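How to Stop a Door That Rubs on the Frame

Last June the bedroom door in our house in Westitz began to rub at the top corner. At first I only pushed harder. After two weeks there was a gray line on the paint and the door had to be pulled with both hands. I repaired it in one afternoon, and I write down the steps as I did them.

What you need: a screwdriver that fits well, a pencil, a sheet of thin paper, sandpaper, a small hand plane, wood glue, a few wooden toothpicks and one or two long screws. I used 51 mm screws from Kumsa, but any similar wood screw will do.

Step 1. Find the place. Close the door slowly and slide the paper along the gap between door and frame. Where the paper stops, make a light pencil mark on the door. Do this on the top and on the handle side. My door touched only along the last 19 cm near the corner.

Step 2. Check the hinges first. Open the door halfway and lift it gently by the handle. If the top hinge moves, the door is hanging down, and you should not cut any wood yet. Tighten all screws by hand. A power tool can easily damage the old holes.

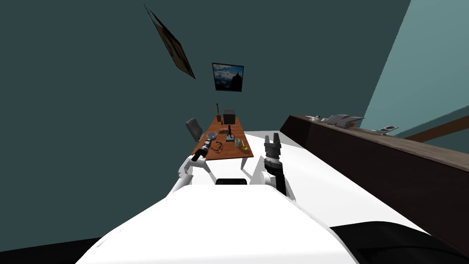 Step 3. If a screw turns but does not hold, take it out. Put glue on two or three toothpicks, push them into the hole and break them off at the surface. Let the glue dry overnight, then put the screw back. For the top hinge you can replace one short screw with the long one, so it reaches the stud behind the frame. Turn it slowly and try the door after each half turn – too much will pull the frame out of line.

Step 4. If the door still rubs, take it down. Ask a second person to hold it while you remove the screws, bottom hinge first. Plane from the corner toward the middle, with very light strokes, until the pencil mark is gone. Smooth the edge with sandpaper.

Step 5. Paint the bare wood before you hang the door again. Raw wood takes in water from the air and the problem comes back with the next humid month. I gave it two thin coats of Lusport white.

My gap is now the same on the whole handle side. The hinge still makes a small noise, and for this I will try some wax.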